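Grirneo Community Help > Loans and Returns
Returning a loaned wheelchair and an office chair after a home stay

Posted by Smaranda Bogdan, Sep 18, 2024

My father was discharged in August and received two items on loan through the Kistlow equipment office: a folding wheelchair and a height-adjustable chair for his desk. Both are listed on a single form, number 2281. He now has his own wheelchair and wishes to return the first item while keeping the second. The form states that "all items are to be surrendered together." I would be grateful to learn whether a partial return is permitted, and whether the deposit is refunded in part. I have written to the office and have not yet received a reply.

Renato Figueroa

A partial return is permitted. The wording on the form dates from the period when each household was limited to one loan, and it has not been revised. Please request an amendment slip at the desk before handing over the wheelchair. The clerk will strike the returned item from the form, and both parties will initial the change. Retain your copy until the remaining item has been returned.

The deposit is held against the form as a whole. It is released when the last item comes back, and no portion is paid earlier. Persons who require the funds sooner may ask to have the remaining item moved to a new form, for which a separate deposit applies.

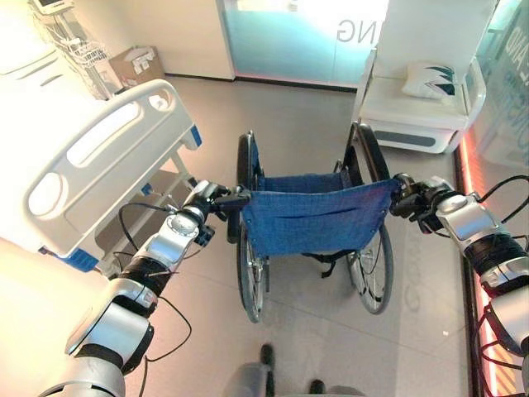 Folding wheelchair, held by the push handles.

Returns are received at the side entrance on Mangundap Street. Footrests, cushions and any other loose parts issued with the wheelchair must be returned on the same visit, or the item will be recorded as incomplete.

Tudor Rusu

we just brought everything back at once and it was fine. took ten minutes

Horațiu Jitaru

I concur with Mr. Figueroa, with one addition concerning the item your father intends to keep. The loan period for desk chairs is three months and is not extended automatically. A renewal request must be lodged before the period ends, by telephone or in person, quoting the form number and the inventory number of the chair.

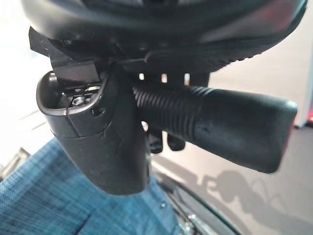 If the inventory label can no longer be read, the office can locate the number from the original form. Ours was entered as 712 when it should have been 1429, and the correction required a second visit. It is therefore advisable to compare the two documents when the amendment slip is issued. Renewals are confirmed by letter, and the letter should be kept with the form.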